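I moved the blog off its old host in October, and it took most of the month. I had 300 posts over there, going back to when I lived in Plistdale, and I wanted to keep all of them, even the bad ones. A few people have asked how it went, so I'm writing it down.

The old host was fine for a long time. Then Drestov bought it and the price went up twice. I was paying 11 dollars a month for a site that gets very few readers. The export button still worked, so I used it and signed up with Barros, where I pay 52 dollars for the whole year.

The text came across with no trouble. Dates, titles and tags were all in the right place. Comments came over too, though the replies lost their indenting and now everything sits in one long column. I can live with that. Most of the threads were short anyway.

Links were the slow part. The old site put the month in every address and the new one doesn't, so every time I had linked to one of my own posts, the link broke. I looked for a tool to fix them and found one, but it wanted a paid plan. I did them by hand in the evenings, with the radio on. It was dull work and I got through it faster than I expected to. 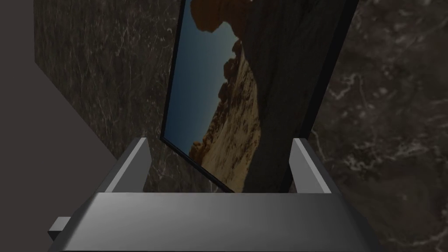 Reading the old posts again was strange. I used to write a lot more about the weather. I also wrote a seven-part series on repainting the kitchen in Budholm, and I had forgotten the last part was never finished. Part 7 stops at the second coat. The kitchen did get done, for what it's worth. It was a pale green and it looked all right until we sold the place.

I deleted only two posts. One was a list of shops that have all closed. The other was a complaint about a neighbor's hedge, and I didn't see any point in carrying that to a new address.

Some things are still wrong. The search box finds words in titles but won't look inside the posts. The archive page lists everything from oldest to newest and I would like it the other way around. If you read this through a feed reader, you will probably need to add the feed again, because the address changed. The new one is at the bottom of every page.

I also turned off the visitor counter. I used to check it in the morning before work and it never told me anything useful. I haven't missed it so far.

Next I want to sort out the tags. I have one for "garden" and another for "gardening," and a third called "yard" that I used once. After that I'll get back to normal posts, starting with the gutters, which I finally cleaned.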